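Glenys Prydderch
2 min read

1/ So Skolalach are "reuniting" in April. Two of the original four, plus a guy from Cumon on bass. Call it what you like – I'm not calling it a reunion.

2/ The press sheet says Pluvier sold out in 1050 seconds. Who timed that?

3/ The live album is supposedly "lost tapes." Adamczyk had the same set on cassette for years. Same flubbed second verse, same cough.

4/ I'll still listen once. Probably the B-side first.

Comments

dronefolk: the cough is the best part
marl_k: saw them with the old drummer, never bettered
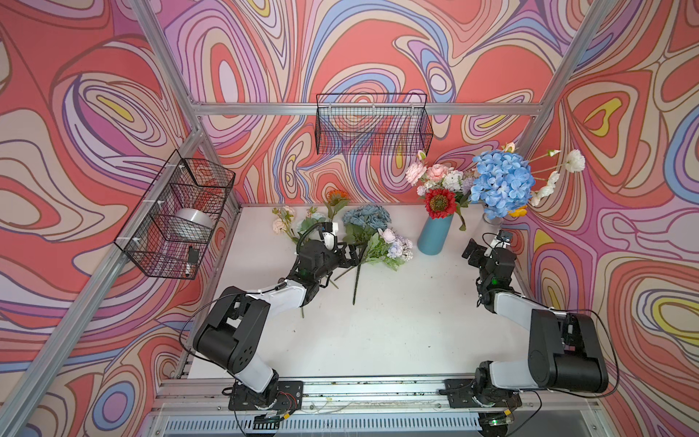 Swirly wallpaper, wire basket on the back wall.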